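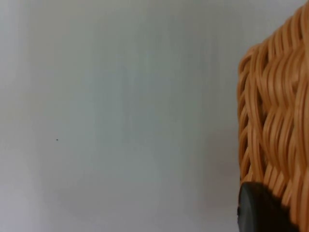
## Lost grip on the woven basket

13/05/2018

The arm dropped the orange basket twice this week, and on the second drop it kept closing until the force limit stopped it. I had blamed the Villberg controller. It wasn't the controller.

The weave is glossy and rounded, so the black fingertip only touches the high points of the strands. With a flat plastic tub the same grip holds fine. With the basket, the strands shift under load, the pads slide, and the software reads the movement as a missed grasp and squeezes harder. That last step is the bad one. A retry should open the hand first, and mine didn't – I took that line out in December to save time and forgot about it.

I went through the log from the second drop. It has 1,080 entries, and the slip shows up 32 entries before the stop. The warning was there, but my script only wrote it to the file and carried on.

Changes so far:

- The retry opens fully before it closes again.
- A slip warning now halts the arm.
- The grip force on woven items is capped at 90 percent of the old setting.
- No hands near the basket while the arm is powered.

I ordered softer pads from Plasex. Until they come, the arm only gets the tub. The basket has one bent strand near the rim and is otherwise usable.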